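Turnbridge Tool Library: Frequently Asked Questions

Do I really need to book ahead?

For weekends, yes. People tell us they'll take their chances, then find the drill they wanted has gone to Stukesstead for the week. Weekdays are quieter, though I wouldn't bet a day off work on it.

How long can I keep something?

7 days. You can renew once if no one else has asked for it. "I haven't started the job yet" is a reason we hear a lot and it doesn't change the answer.

Are the five-dollar kits any good?

Depends what you expect. The small screwdriver kit will tighten a cupboard hinge. It won't rebuild a gearbox, whatever your neighbour says.
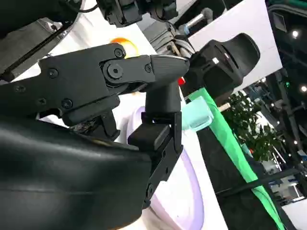
Pao-chu Hung checks the kits when they come back, and she would like the bits returned in the right slots. Labels on the case are there to be read.

Is the colour coding worth learning?

I had my doubts. Metric is blue, imperial is red, and there are still members who mix them up and blame the socket.

What if I break something?

Tell us. Normal wear costs you nothing. We're less convinced by "it was like that when I got it" if you signed the checkout sheet without looking.

Will you sharpen my own chisels?

Not until September, and only if Sota Tanabe gets the bench grinder going. He says he will. Ask again then.

Can I pay by cheque?

Yes, but you'll wait for it to clear before you borrow.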